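Notebook, March, Galtham workshop, back room
Two-arm bench, chores list, entry 7

Started at 9 in the morning. I write this the same evening so that I don't forget the small things, and so that the Brernville group can read it before they ask us again when the arms will tidy a house.

The question for this month is still the same one. Which chores can we give to the machine today, with no person standing beside it? Last month I wrote "almost none" and I was told this was too dark. So I made a list of four chores and I try to be fair to each of them.

1. Wiping a table. Works if the table is empty. If there is a cup, the arm pushes the cup.
2. Folding a small towel. Two folds are good, the third one is a matter of luck.
3. Putting pegs into a bin. Good. I would let it do this one alone.
4. Hanging up small soft things, and taking them down again. This is the work of this week.

Number 4 looks like the easiest for a person. My child at home does it with the school bag every day, without looking. For the arms it is the most difficult on the list, and I want to write down why I think so.

First, the soft thing has no fixed shape. When the fingers close on a plush doll, the body goes to one side and the head goes to the other side. The program believes it holds the middle, and the middle has moved. With a hard box of the same size I don't have this problem at all.

Second, the loop. If the thing hangs by a loop, the loop must be open and must point in the correct direction when it comes near the knob. A thin loop closes by itself. A person uses the other hand to open it and doesn't know that she does it. We have the other hand too, the right arm, but the two arms don't yet share their work well. One of them does the job and one of them waits.

Third, the touch. We have no feeling in the fingers, only the motor current. When the doll is pressed on a flat surface the current goes up, and when the fingers hold it too strongly the current also goes up. I can't separate these two cases in the log. Petridis sells a finger pad which is supposed to help with this, but the price is not for us this year. 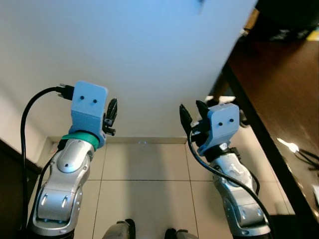 Same wall-side corner, same pair of arms with the light blue grippers.
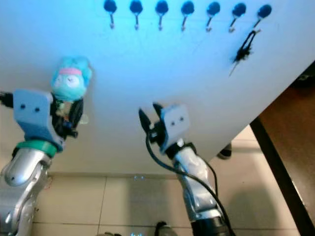 Before lunch I changed the approach path. The old path came straight at the knob from the front, and the new one comes from under and then lifts. I took the idea from watching how I hang my own coat. The lift is better for the loop, but now the elbow of the left arm goes very near to its limit and the controller slows down. I lowered the speed myself so that it is at least the same slow all the time. For a household this would be too slow, I think. A person would take the thing away from the robot and hang it up herself.

After lunch I did the regrasp part. Lift, open a little, close again lower. It is a very good trick when the thing lies on a table, and a very bad one when the thing is in the air, because then it is on the floor. I should have seen this before I wrote it.

Cables: the black one on the gripper side must have more length. At full turn of the wrist it pulls. I have written this in entry 4 also, and I didn't do it then. To do: longer cable, and a clip.

About the log: we have now 368 saved runs in the folder for all chores together, but the names are not consistent. Some have the chore number first, some have the hour first. Please, everybody, chore number first. I lost a good part of the afternoon on this.

My opinion at the end of the day. On the shop floor, where the part is always the same and the hook is always in the same place, I would say yes for hanging, with one person who looks in from time to time. The Satham people want it for cleaning rags and gloves, and for the rags I believe it is possible before winter. In a home, no. In a home the hook already has a jacket on it.

Next time: try the right arm as the one that opens the loop. Ask Brernville for their grasp settings for cloth. Find the bag with the small clips, which was on the shelf under the colour samples.

Stopped at 6.

Comments

benchside_k: For the current problem, have you tried to log it during a free close with nothing in the fingers? We subtract that curve. It doesn't fix everything, but the squeeze gets easier to see.

Reply from the author: Not yet, thank you. I will try it with the slow speed first.

wrenfold: We had the same trouble with loops in Brernville. Stiffer cord helped us more than any software. I know it is cheating.

tallow22: Agree on the rags. Disagree on wiping, ours goes around the cup now. Will send the settings.

benchside_k: Chore number first, noted. The ones with the hour first are mine, sorry.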